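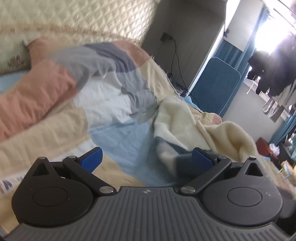
Ticket 623, opened 2023-01-12, still open. Right gripper loses tracking during the bed-making demo. I'm filing this one myself because I was holding the thing when it happened, in front of the whole Gindthorpe open day crowd (of course!). We were on the bedroom station, the one with the patchwork quilt and the cream fleece blanket heaped up on it, and visitors were taking turns watching me fold while the live view ran on the big monitor. Twice in the morning the position trace jumped sideways, then crept back as if it was embarrassed. Log says session 339, firmware is whatever Misitz shipped us in the last box.

What I tried, in order:

Restarted the recorder. Fine for one fold, then the jump came back.

Swapped the USB cable for the spare from the Paltulance kit. No change at all, so I put the old one back.

Wiped the lens and redid the finger calibration. The opening width reads perfectly now, but it read perfectly before too, so I don't think that's our problem.

Pulled the curtain partway across. This one helped! The trace stayed put for a good long stretch, and a kid in the front row got to call out the folds.

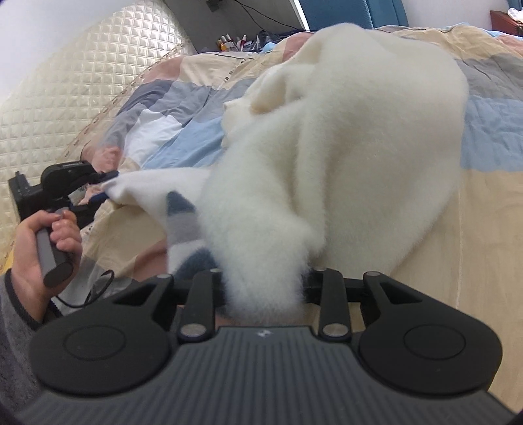

After lunch I went back to two-handed folding, and that's when I got the worst jump of the day, 90 millimeters on the right side only. The left never budged. My hunch is that when I lift a big fluffy pile the right camera sees hardly anything except fleece and has nothing to hold on to, but I'd love a second opinion from someone who knows the tracker.

Update, next morning: went through the export. Frame 552 is where it goes bad, and the exposure value swings right before it. Sent the log to Nedeljković support with the settings file attached. Could whoever has the other right-hand unit please leave it on my desk? I want to run the same fold with that one before we touch the firmware.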